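Ticket: shop tags gone from my posts

Hi Flornen support! My account's just over 4000 followers and since 7/7/24 none of my paid posts for Brollavetti show the product tag — super annoying, as that's how I get my commission.

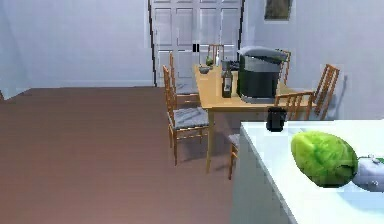 Tried so far

Logged out, swapped browsers, re-linked the Brollavetti catalogue 3 times. No luck, and the sponsored label's vanished from 2 older posts as well.
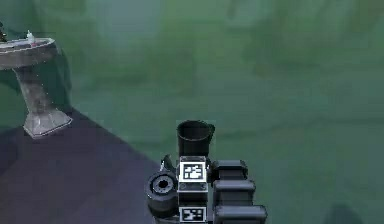

Flornen Support: Thanks for that. Your creator authorisation lapsed, so please renew it under Payouts and allow 30 minutes for tags to return.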